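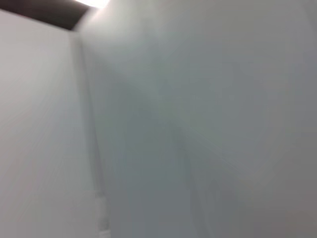
4. Blur rejection for wrist camera recordings

The Gemon filter scores each wrist camera picture for sharpness and drops the poor ones before training. A fast swing of the arm past a bare wall will score badly, and deserves to.

4.1 Open the Brulness recorder and load a session of at least 100 pictures.

4.2 Set the window to 6. Smaller windows work, in the sense that they produce a number.

4.3 Leave the threshold at 30 for the first pass.

4.4 Run the filter and look through the rejects yourself. Yes, all of them.

4.5 If sharp pictures have been thrown out, lower the threshold and go back to 4.4.

Note: A bright lamp can lift the score of a smeared picture, as the filter is easily impressed by strong contrast. Tick "Ignore highlights" if your ceiling lights are in view.

Caution: Do not delete the rejects. In the Kahraman trials we kept the arm's joint readings for every blurred picture and trained on those alone. The policy lost very little, and roughly 60 hours of recording were saved from the bin. Nazmiye Avcı had suggested this at the start and was told it wouldn't work.

4.6 Save the kept list and the reject list under the same session name. Zalluletti will not load one without the other, and its error message blames the network.

Settings last checked 8/21/25.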